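Home | Features | Food & Home | Gardens | Archive | Contact

Letting the bread take its time: a morning with the baker at Ikero

15th December
By the Features Desk

Print this page | E-mail this to a friend

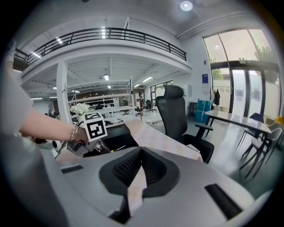 So how long should a sourdough loaf rest before it goes into the oven?

Overnight in the fridge, if you can stand to wait, and then straight into the heat while it's still cold and firm.

That is how the baker at Ikero answers most things, in one breath and with a laugh close behind it. She has run the little bakery on the Gendholm road for 5 years now, and before that she baked at home in Stestmont for anyone who would take a loaf off her hands, which was mostly the neighbors and the people at the post office.

"I was terrible at it for ages," she told me, pouring us both more coffee than we needed. "My first loaves were flat as a dinner plate. My mother ate them anyway, toasted, with a lot of butter, and told me they had character. I've still got the notebook from that winter and it's mostly swearing."

I asked what had changed, and she thought about it for a good while.

"I stopped watching the clock and started watching the dough. A recipe will tell you four hours, but it doesn't know your kitchen. In February mine is so chilly that the starter just sulks. So you poke it, you look at the bubbles, you give it another hour. And I bought a decent scale, which I should have done years earlier."

The flour comes from the Barrientos mill, stone ground, and she'll talk about it for as long as you let her. The rye is her favorite, dark and a bit sour, and she puts a spoonful in nearly everything (even the cinnamon rolls, though she asked me not to make too much of that). On the Saturday before a holiday, I gather, the line goes out past the hardware store.

"We make up to 49 loaves in one bake, and that's with every shelf full. People ask why I don't get a second oven. Well, where would I put it? And then I'd have to get up even earlier!"

For anyone starting out, she suggests a plain white loaf, the same one, over and over until it bores you. Bake it in a heavy pot with the lid on, at 471 degrees if your oven lets you be that fussy, and take the lid off for the last stretch so the crust can darken.

"Darker than you think," she said. "And then leave it alone for 2 hours before you cut it. I know. I can't do it either."

She sent me home with half a rye under my arm, and I ate the heel of it in the car.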